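Progress report, Julard folding project
For: Rianne Nijs
Tue 6 October

Hi Rianne,

You asked for something short on the open day and where the money has gone since spring, so I'll start with the open day while it's still fresh in my head!

We sent out 80 invitations and 58 people signed the sheet at the door, a better turnout than I'd dared to hope for. Two of them came over from Vestell and stayed until we were stacking chairs. Anouk gave the welcome talk (short, thank goodness — she had slides ready for an hour) and then we let everybody wander. I'd worried that visitors would want a big polished show, but mostly they wanted to stand next to a table and ask questions.

The cloth demo got the most attention. Iason ran it with the hand-held gripper, the same two-finger design we described in the proposal, and then let people try it for themselves. Picking up one layer of fabric without grabbing the one under it is harder than it looks, and I think a few guests went home with new respect for their own thumbs.

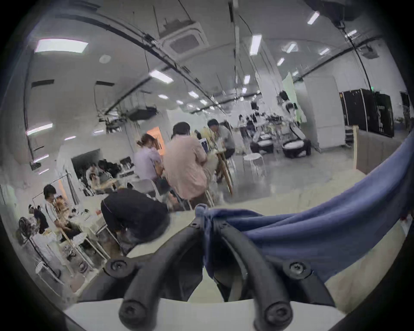

Where we are on the work plan

We promised you 400 recorded folds by the end of October and we're 21 short. I'm not losing sleep over that. Jolien has the towels finished and is well into the shirts, but the sleeves are slow going and we've had to redo some of the early ones.

The replacement fingers from Brotell came in late, and that pushed the wear test back. Roos has it on her list now and will send you the numbers directly.

Money and next steps

Spending is on track, apart from the open day catering, where I went over a bit (the soup was worth it). Could we talk about moving the leftover travel budget into fabric? I'd also love to have you here for the shirt demo — just tell me which week suits you.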